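Sorting out the play food

Friday, July 25, 2025

I finally got to the play kitchen this week. It has been on my list since March, when the second bin stopped closing and I started stacking things on the lid.

We have more than 70 pieces of play food. Most of it came in one lot from a family in Burnholm who were clearing out their basement, and the rest has drifted in from birthdays and the thrift store. I washed all of it in the sink in two batches with dish soap and an old toothbrush, then spread it on bath towels overnight. Hollow pieces need longer. Water gets in through the little hole in the bottom and stays there, and if you put them away too early they smell.

The wood pieces I only wiped. A few of the Harnari vegetables have lost their velcro, and I have a roll of the stick-on kind somewhere. That can be a job for next month.

What I wanted to work out was how to store it so the kids put it back. The big bins were fast to fill but everything ended up at the bottom, and then the whole bin got dumped on the floor to find one egg. So I went the other way and tried small, shallow things – a round woven basket, a plate, a couple of trays from the Clurus closet organizer we never put together. 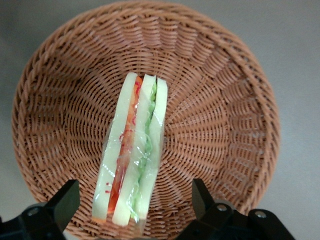
The basket and the sandwich.

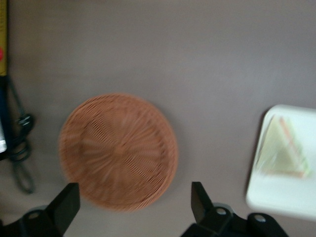 I am keeping the basket for bread and lunch things. It used to hold mail by the front door and it's low enough that a four-year-old can see what is in it without tipping it over. The weave does catch crumbs from real crackers, so I shake it out over the trash when I vacuum. Fruit is going in one tray and vegetables in the other. I tried sorting by color first and gave up after one afternoon, as no child in this house was going to follow it.

The plates and cups are now on the lower shelf of the play kitchen, standing up in a letter rack. That works better than a stack. Pans hang on the hooks on the side, or at least they did this morning.

I took out 7 pieces that were cracked or chewed and threw them away. Another small bag is going to the church sale, mostly duplicates. I am still missing the lid to the teapot and one half of the cutting pear.

Total cost was $5 for a pack of labels, and I haven't put the labels on yet. I want to leave the setup alone for a couple of weeks and see where things land before I commit to anything sticky. The bins themselves went up to the attic with the winter boots.

Recent posts
Repainting the Ciobanu bookcase
What we keep in the car for long drives
A 1,000 piece puzzle and where to put it
Cleaning the Burnholm rug at home
Lunch box lids that still fit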